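Entraide Maison > Cuisine > Vaisselle et rangement

Égouttoir en bois qui noircit en dessous : je le récupère ou je le jette ?

Posté par Charito Umali, 1er septembre 2018

Bonjour à tous,

J'ai un égouttoir à vaisselle en bois clair, acheté au printemps chez Plasard. Je l'utilise matin et soir, posé à droite de l'évier sur un torchon plié en deux. Depuis le mois d'août, des taches noires sont apparues sous les deux traverses du bas, et il y en a aussi quelques-unes dans les encoches où l'on glisse les assiettes. Le dessus est resté propre.

J'ai frotté avec du liquide vaisselle et une brosse à ongles. Les taches ont un peu pâli puis elles sont revenues en moins d'une semaine. Il y a aussi une légère odeur de cave quand on approche le nez.

Je voudrais savoir si c'est récupérable, et avec quel produit, sachant que la vaisselle touche le bois. Je n'ai pas de jardin, seulement une fenêtre qui donne au nord. On m'a parlé de javel mais ça ne me plaît pas trop. L'eau est très calcaire chez nous, je le précise au cas où ça jouerait.

Merci d'avance.

Réponses : 2

Haris Begović

Bonjour Charito,

Ce sont des moisissures de surface, c'est très courant sur les égouttoirs en bois. Tant que le bois reste dur quand on appuie avec l'ongle, on peut le garder. S'il s'enfonce ou s'effiloche, il faut le remplacer.

Le torchon est à mon avis la cause principale. Il boit l'eau qui coule et la garde contre les traverses toute la journée. Le calcaire ne fait pas moisir, il laisse seulement un voile blanc qui part au vinaigre.

Un égouttoir doit être posé sur une surface dure, sans tissu, et de préférence surélevé. J'ai le mien depuis 7 ans, je l'ai traité deux fois et il sert encore tous les jours.

Voici comment je procède.

Brossage à sec
Retirez d'abord le dépôt avec une brosse dure, à sec, au-dessus de l'évier ou dehors. Aérez la pièce et mettez un masque si vous êtes sensible aux poussières. Insistez dans les encoches avec une vieille brosse à dents.

Vinaigre
Passez du vinaigre blanc pur avec une éponge, laissez agir une demi-heure, brossez dans le sens du bois et rincez vite à l'eau chaude. Ne laissez pas tremper l'égouttoir dans l'évier, le bois gonfle et les assemblages prennent du jeu. Ne mélangez jamais vinaigre et javel.

Séchage
Essuyez, puis laissez sécher debout sur la tranche, dans une pièce aérée, en le retournant de temps en temps. Chez vous, avec une fenêtre au nord, comptez deux jours pleins. Un ventilateur aide bien. Évitez le radiateur et le four, qui font fendre le bois.

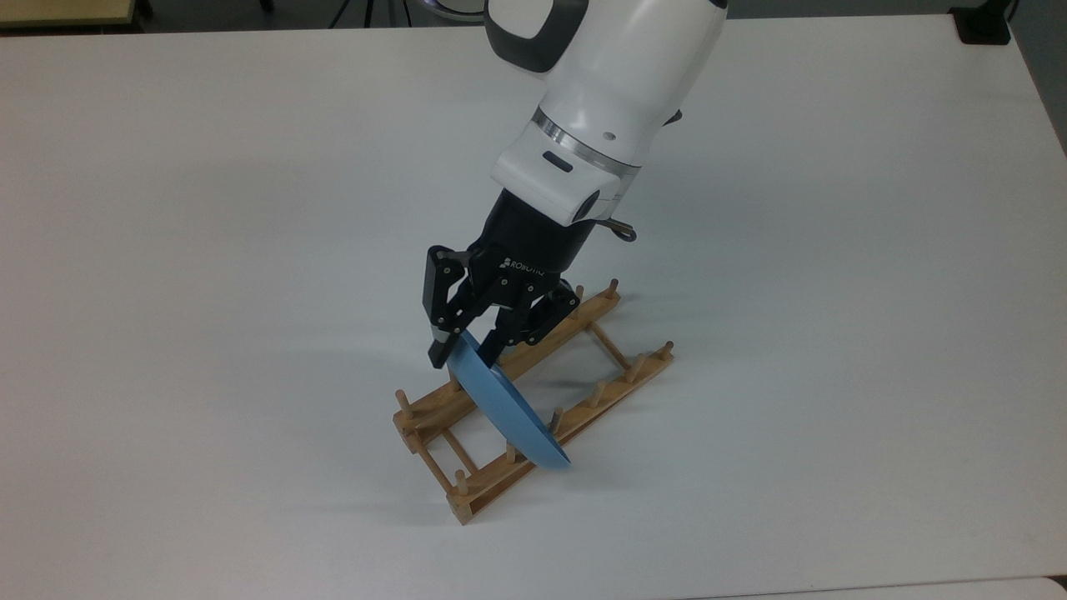 Ponçage
À faire seulement s'il reste des marques grises. Grain 120 puis 240, à la main, sans appuyer. Dépoussiérez avec un chiffon à peine humide et laissez sécher encore une nuit.

Huile
Prenez une huile minérale de qualité alimentaire, celle qu'on vend pour les planches à découper. J'utilise la Gudilton, mais les autres font aussi bien. Une couche fine au chiffon, on attend vingt minutes, on essuie l'excédent. Recommencez le lendemain. L'huile d'olive ou de tournesol est à éviter, elle rancit et ça sent mauvais.

Ensuite, un entretien à l'huile tous les trois mois suffit. Videz l'égouttoir dès que la vaisselle est sèche et mettez-le debout pour la nuit.

Pour les taches noires très anciennes, il reste souvent une ombre dans la fibre même après ponçage. Si le bois est sain et que l'odeur a disparu, je ne m'en occupe pas.

mkhize_cuisine

Moi j'ai eu le même souci, j'ai fini par prendre un modèle en inox chez Castport, plus de problème. Le bois près de l'évier je n'y crois pas trop. Sinon bicarbonate en pâte, ça marche un peu sur l'odeur, pas sur les taches.

Commentaire de Charito Umali

Merci à vous deux. Le bois est encore bien dur sous l'ongle, donc je vais essayer le vinaigre avant de racheter quoi que ce soit. J'ai enlevé le torchon. Haris, pour surélever, est-ce que des petits patins en silicone collés sous les traverses conviennent ?

Commentaire de Haris Begović

Oui, mais collez-les après l'huile et en laissant bien sécher, sur du bois gras ils se décollent. Dégraissez juste l'endroit du patin avec un peu d'alcool ménager. Quatre suffisent, un à chaque coin.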